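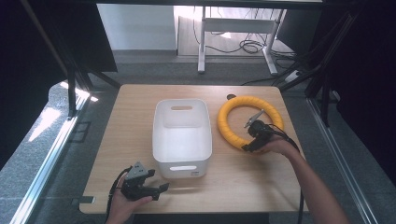
Ticket 1705
Subject: Renter's policy renewed after I sent a cancellation letter
Opened by: Osvaldo Leone
Handled by: Dima Dabbas, Policy Support, Drernura
Product: Gredent Home Contents, monthly payment
Status: Closed

Osvaldo Leone, 9:12 am

I have a contents policy with you through the Pilletti broker site. The term ended in February. I wrote to cancel before the end of the term and took out a policy with another company, Bitar. This morning I see a payment of $252 taken from my checking account by Drernura, and my online account says "Renewed - Active."

I don't want two policies on the same apartment. Please cancel the renewal back to the start date and send the money back.

What I tried before opening this ticket:
Logged in and clicked Manage Policy, then Cancel. The page loads and then says "This action is not available for your policy."
Same thing in a different browser and on my phone.
Called the number on the renewal notice. I was on hold for 40 minutes and then the call dropped.
Wrote to the Pilletti chat. They said cancellations go through the insurer.

Dima Dabbas, 9:50 am

Hello Osvaldo,

Thanks for the details. I can see the policy and the payment. I don't see a cancellation letter in the file. Could you send me:

1. A copy of the letter.
2. The address you mailed it to.
3. Any proof of mailing, such as a receipt or tracking number.
4. The declarations page from the new policy, showing the start date and the address covered.

You can attach them to this ticket. The upload limit is five files.

On the Cancel button: it is turned off for policies sold through a broker site. The message should say that and doesn't. I have reported it.

Please don't ask your bank to reverse the payment while we look at this. A reversed payment shows up on our side as a missed one, and the system then sends a nonpayment notice on its own. It makes the correction slower.

Osvaldo Leone, 10:31 am

Attached the letter, the post office receipt and the Bitar declarations page. I mailed it certified to the address on the back of my first policy packet, the P.O. box. Tracking says delivered and I have the signature card.

I already called my bank. They said they could put in a dispute but I have not told them to go ahead. I'll hold off for now.

Dima Dabbas, 11:15 am

All three files opened fine.

The P.O. box in your first packet was our mailing address when you bought the policy. It changed during your term. Mail sent to the old box is forwarded to the new office once it has been sorted, so your letter may have been received and not yet matched to your policy. I have asked the mail team to search by your name and by the tracking number. Your letter gives the apartment address and your name but no policy number, and letters without a number go into a separate queue.

I also checked the renewal notice. It lists the new address on page two, under "How to reach us." It was sent by email only, to an address ending in .net. Is that one you still use?

Osvaldo Leone, 11:22 am

No. I switched emails last year and changed it in my Pilletti account. I never got a renewal notice by email. The one I called from was the PDF in my online documents, which I only found this morning after seeing the charge.

Dima Dabbas, 11:58 am

That explains the notice. A change made in the broker account isn't passed to us. The contact details on our side have to be changed separately, under Profile, then Communication. Yours still had the old address until a few minutes ago. I have updated it to the one you used to open this ticket. Please confirm that's right.

Where things stand:
Renewal notice: sent to the old email, shown as undelivered in the log.
Cancellation letter: mailed before the end of the term according to your receipt, location unknown.
Payment: taken by automatic debit, first month plus the annual fee.
New policy: starts the day your old term ended, same address, so no gap.

I have passed this to the renewals desk and asked for a flat cancellation. That means the policy is treated as if the renewal never started, and the full payment goes back. The other type is a pro rata cancellation, where you pay for the days the policy was active. I'm asking for the first type based on the mailing date.

Osvaldo Leone, 12:05 pm

Yes, that email is right.

Two questions. Will the automatic debit run again next month if this isn't settled? And is there going to be a cancellation fee? My policy mentions one.

Dima Dabbas, 12:40 pm

Debit: I have placed a hold on it. It won't run while this ticket is open. You may still see a "payment due" line in your account, and you can ignore it.

Fee: the early cancellation fee applies to a policy canceled in the middle of a term. If the renewals desk agrees to the flat cancellation, there's no fee. If they don't, I'll tell you the amount before anything is processed and you can ask for a review.

Internal note added to customer view, 2:20 pm

Mail team reply: item located in unmatched mail, batch 623. Tracking number on envelope agrees with customer's receipt. Postmark is before term end date. Scanned and added to policy file.

Dima Dabbas, 2:34 pm

Osvaldo, they found your letter. It was in the queue for mail with no policy number. The scan is now in your documents under Correspondence. I've sent it to the renewals desk along with the postmark.

One more thing from them. Your policy had a $500 deductible and no open claims. They need you to confirm in writing that you haven't filed a claim and don't plan to file one for anything that happened after the renewal date. A reply here is enough.

Osvaldo Leone, 2:41 pm

I confirm I have not filed any claim for the period after the renewal date and will not file one. Any loss since then would go to Bitar.

Dima Dabbas, 4:16 pm

The flat cancellation is approved. These changes have been made:

Renewal canceled back to its start date, no fee.
Automatic debit removed.
Refund of $252 sent to the same checking account. Allow five to seven business days. It will show as DRERNURA REFUND.
Cancellation letter added to your documents and emailed to your new address.

If your landlord was listed as an interested party, they will get a copy of the cancellation too. Yours was, so you may want to send the property office your new declarations page before they ask for it.

Osvaldo Leone, 4:25 pm

Got the email with the letter. I'll send the new page to the property office tonight. Please leave the ticket open until the refund comes in.

Dima Dabbas, 4:29 pm

Will do. I've set it to Pending.

Update, six days later

Osvaldo Leone, 8:47 am

Refund is in, full amount. The account still shows "payment due" at the top, though.

Dima Dabbas, 9:30 am

That line was left over from the hold. I cleared it. Log out and back in and it should be gone.

Osvaldo Leone, 9:36 am

Gone now. You can close this.

Closing notes

Cause: cancellation letter without a policy number, mailed to a former address and not matched before the renewal ran. Renewal notice went to an outdated email.
Fix: letter located by tracking number, flat cancellation, full refund, contact details updated.
Follow-up: error text on the Cancel page reported to the web team. Request sent to Pilletti to tell customers that email changes on the broker site don't reach the insurer.
Related help pages: Canceling a policy bought through a broker. Where to mail a cancellation request. Changing your contact details.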